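Forty minutes a week, and the chair stays clear

Interview, 18/07/2026
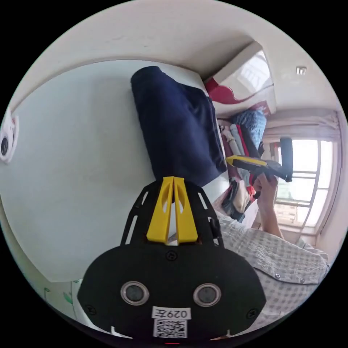
Most people who come to the Walczak repair and laundry counter think the pile at home is a storage problem, and one customer, asked about it while she waited for a zipper, said she had bought two dressers in 7 years and still kept her dark clothes on whatever flat surface was closest to the door.

The woman who runs the counter hears that a lot. She has been folding, mending and sorting other people's clothes for most of her working life, and in June she started a Saturday class on it in the room behind the shop. She asked us to leave her name out. "Put the shop's name in," she said. "It's the shop that pays the rent."

Her first rule is to deal with dark fabric separately. Navy and black show lint and they show creases, and people leave them until last.

"Somebody takes off a navy jacket, drops it, and it stays there until Thursday," she said. "By then the creases have set and they think it needs washing. Usually it needs a hanger and a night in the bathroom."

She has students lay each dark piece out on a pale surface before folding. A white tabletop is best, she said, though a clean sheet over the bed will do. Lint and loose threads are easier to find that way. So are the small holes that end up at her counter.

The fold itself takes a few seconds. Sleeves or legs in first, then halves, then thirds, smoothing with the flat of the hand each time. She doesn't iron before folding and doesn't recommend it.

"If you iron a thing and put it in a drawer, you've ironed it for the drawer," she said.

Cloth bags get the same treatment, with the handles tucked inside. She keeps hers standing upright in a Brirura box, 30 to a box, and says they would fit in less space if she were stricter about giving them away.

On products she is less firm. She uses Clenameck lint rollers because the shop buys them by the case. She tried the Reluvix folding board and gave it to a neighbor - it was fine for T-shirts, she said, and too narrow for anything with a lining.

The class runs 40 minutes, and that is also the time she tells people to set aside at home each week. She picked the number by timing herself on a full basket. Some students report that they finish sooner. Others say they spend half of it trying on trousers.

Does her own house look like the class? She laughed at that.

"The bedroom, yes. Don't ask about the hall."

The next class is full. There is a waiting list at the counter, on paper, next to the register.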